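Magazine > Home Life > Paper & Letters

The Slow Return of the Kitchen-Table Letter

By Araceli Cuautle

7 comments | 45 shares

My grandmother wrote to her sister in Durnoston every January, a long letter that wandered from the price of onions to the neighbor's new roof and back again.
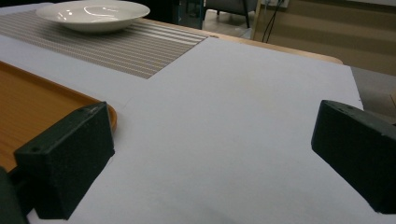 She never planned a word of it, and I think that's why those pages are still such good company 40 years later. Aurora Veloso, who teaches an evening letter class in Briltodero, tells her students to begin with the weather and see where it takes them. "You'll be surprised how soon you get to your mother," she told me, laughing - and then she talked about her own mother until the tea went cold. I went home and wrote 2 pages to a cousin I hadn't called since spring. She wrote back, bless her, mostly about her tomatoes.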